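Buvville Documentary Weekend: your questions

What is it?
Two days of films and talks about conflict, borders and peace-building, held in the old Vanags cinema every January. We started with one projector and a borrowed screen, and we still can't quite believe how many people come - the main hall seats 300 and the Saturday night film usually fills it!

Who is speaking this time?
Gintarė Luik opens the weekend with a talk on how ceasefires are watched and reported, and she's a wonderful speaker (bring a notebook). Dalia Zariņš leads the discussion after the last film. She has spent years recording the stories of families on both sides of divided towns, and she'll happily stay on chatting until we have to lock up.

Do I need to know the history first?
Not at all. Every film has a short spoken introduction, and there's a free booklet with maps and a timeline at the door. If you do know the subject well, you'll love the question sessions, which get very lively. 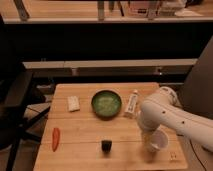
Are the films subtitled?
Yes, all of them are in English or have English subtitles. The talks are in English too, with a hearing loop in the main hall.

Can I bring my children?
Over-12s are welcome with an adult. A few films show real footage of fighting, and these are marked in the programme.

How do I get there?
Take the 63 bus to Sirura Street, then walk for 4 minutes. There's a bike rack by the side door.

Can I suggest a film?
Please do! Send us the title and a line or two on why it moved you - we read every one.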